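Search this notebook
Go

Potting shed notebook, 1 June 2020

Finished the leek seedlings this morning. Dorian Renaud had pricked out the Gaderon last week and they had taken well, so I only had the Okoston to do. Dibbed 16 per tray, one to a hole, and watered in without firming. Left a few trays of the thin ones at the end of the bench. They will either catch up or go on the heap.

Germination on the Okoston is poor again. I sowed 100 as a test in the old mix and got far fewer than I wanted, mostly in the half of the tray nearest the door. The new mix is better drained but crusts over if you use the coarse rose on the can. Use the fine rose. It is hanging on the nail behind the hose.

Slug damage on the outside row of the lower bed, nothing further in. I put the boards down at dusk and will turn them over first thing tomorrow. Dorian wants to try moving that row up to the dry end, but the soil there is thin and I would sooner leave it until the beans are out. 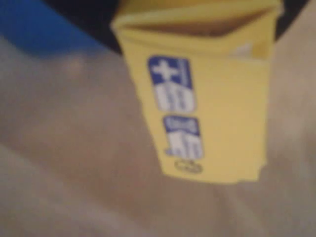 Onion sets next. We have 3,804 in the ground by Dorian's tally, counting the late ones by the fence, and the order was for a good many more than that, so either the sacks were short or we lost a lot to the birds. I have written to Cairns about the sacks. The leftover sets are too soft to plant. I've been saving cardboard for the paths between the onion rows, and an open-topped box like the yellow one flattens out well enough once the flaps are cut away. Pull off any tape first. Two layers, overlapped by a hand's width, then wood chips on top. Last year's single layer let the bindweed through by the end of June.

Labels: we are nearly out. A pack of 1,000 from Civico would see us through next season, but they fade on the south side and I had to guess at two rows of shallots. Pencil holds up better than the marker. Going back to pencil for everything in the open.

Still to do:
Thin the beets in the second bed
Mend the cold frame hinge
Check the rain barrel tap, dripping again
Ask Dorian where the short dibber went

Roughly half the bench is clear now. Squash can go on it if the nights stay mild. I'd keep them off the end by the vent.

Last updated: Monday evening
3 comments
2 shares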